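Mumbridge > Who We Are > About the Workshop

Reading time: 3 minutes

About Mumbridge

Mumbridge cleans, sorts and resets the small electrical items that offices use every day and rarely look after. Power strips make up most of the work. We also handle extension cords, desk lamps, phone chargers and the cables that collect in the bottom drawer of every supply cabinet.

The company was started by Nuala Fahy and Hsiu-ying Lai, who met while working in the facilities department at Astance. Part of their job was closing out floors when a lease ended. Every closeout left bins of cords and strips, and most of it went into the dumpster with the carpet tile. They rented a room on Ziniscombe Street and opened on Saturday, July 9, 2005, with two workbenches and a label printer.

We still work from Ziniscombe Street. The room next door was added one April when the shelving ran out, and the wall between the two has a pass-through for trays. Intake is on the street side. Bench work and packing are at the back, where the light is better.

What happens to a power strip

Strips arrive in tubs and are sorted by plug type first, then by length of cable. Each one gets a tag with the client's name and the floor it came from. At the bench we look at the housing, the sockets and the full run of the cable, with extra time on the point where the cable meets the body. A strip with a cracked housing, a scorched slot or a split collar is set aside for recycling and is not repaired. The rest are wiped down, tested, coiled and tied.

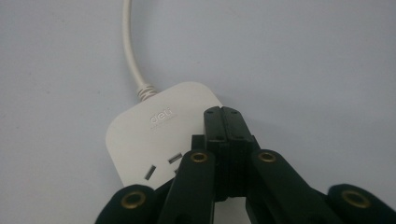
A white deli power strip with its ribbed cable collar.

We keep the tabletops pale and clear. Dark benches hid scuffs and hairline cracks, and we replaced the last of them years ago. Only one item is worked on at a time, and its tag stays beside it until it goes into the tray.

Cables are coiled loosely and held with a cloth tie. We don't use rubber bands — they go brittle and stick to white cable.

Who we work for

Our clients are mostly offices, libraries and training centers. The largest is Yau, which sends us everything from its meeting rooms twice a year. Last year we took in tubs from 281 rooms across 16 buildings. The smallest job on our books was a single lamp.

Pickups run on weekdays. You can also bring items to the intake door at 439 Ziniscombe Street. Please unplug everything from everything else before you pack it, and leave batteries out of the tubs.

The people

Nuala runs intake and the van schedule. Hsiu-ying runs the benches and trains new staff, who spend their first weeks on sorting before they move to inspection. Questions about a tub already in the building should go to Hsiu-ying — have your tag number ready.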